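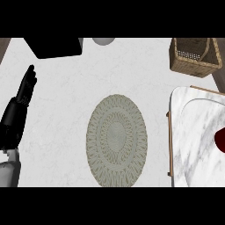
Tables for the April supper

Bookings for the Wollport street supper are open, and as usual the question filling our inbox concerns chairs. Yes, you bring your own. Yes, camp chairs count. The couch that came down from Kisasden Road last year was much admired and took five people and a ute to get home, so please leave yours where it is.

The council has let us have the kerb lane from the bakery to the old Grovovico store, enough for 118 seats. We have had 205 enquiries, many from neighbours who told us last winter that the supper had lost its charm.

Tickets are $5 and kids eat free. Bring a plate to share, labelled with what's in it. "Salad" is a colour scheme and won't help anyone with a nut allergy.

Rain moves us into the hall, where the urn has been repaired, or at any rate looked at sternly.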